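Every gripper is wonderful at picking up a foam cube. I have watched the Trundier and the Gorkex lift the same one 200 times each, and if my lunch ever arrives in the form of foam cubes I shall know whom to ring.

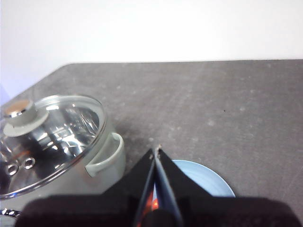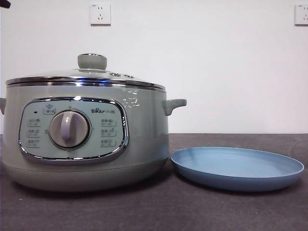 A glass-lidded cooker and a light blue plate, from the wrist camera first and then the fixed one.

My quarrel is with the way we compare these things. The brochure for the Trundier gives its grip force to 2 decimal places and has not one word on lids. A lid has a knob in the middle, and it slides sideways if you lift it a shade off true. A plate is worse, being mostly edge and lying very close to the table. Any child of six can manage both while complaining about the food.

So I'd like the cube retired. Give each gripper 60 goes at a knob and 60 at a plate rim, under the same controller (we use a Dronunix, for our sins), and print the failures in type as large as the successes. When we tried this in May, the dearer gripper managed 39 plates and the cheaper one beat it. The supplier asked whether we had considered a thicker plate.

I'd also ban the choosing of camera after the event. Wrist views flatter the fingers and fixed views flatter the arm, and a test that shows you only one of them is selling something. Show both, start to finish, with the dithering left in. The Brzozowska bench rules already ask for this, and I have yet to meet a vendor who has read as far as page four.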